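Speaker notes – Clearing the small stuff
Fluralholm community shed, November 2018

Slide 1: Start
Thanks for coming. The talk is 20 minutes, then questions. Handout is on the side table.
Ask for hands: who has a drawer at home they can't close?

Slide 2: Where it comes from
We began with the lost and found shelf at Honorato hall. It held roughly 400 items when we emptied it in May. Very few were worth money. Most were things people had put down and walked away from.
Pause here – someone usually has a story.

Slide 3: One bin, no sorting yet
The first step is to put everything in one large open bin. Don't decide anything at this stage. A scratched old metal bin is fine.
Point out the mix: sunglasses with a blue frame, a tape measure on a key ring, a green toy block, a cup, a dented drink can. They belong in different rooms, and one belongs in the recycling. 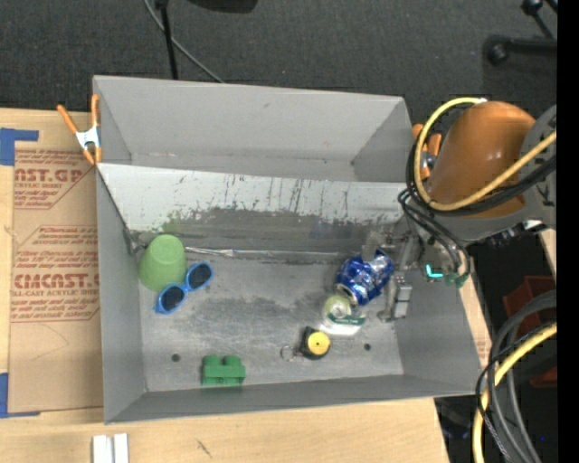 Slide 4: Four piles
Keep, return, recycle, rubbish. Label 4 tubs before you start.
– Cans go first. Quick to do and it frees up space.
– Toy pieces go in a jar until the set turns up.
– Sunglasses and keys wait 2 months, then go to the Bristosel op shop.
– Containers with something still in them get checked and emptied at the sink.

Slide 5: What slows people down
Reading old labels. Testing every pen. Looking for lids.
Set a timer if it helps. Skip this slide if running late.

Slide 6: Next session
Falov hall, same time, topic is the garage. Bring one box from home, any size. Sign-up sheet is by the door.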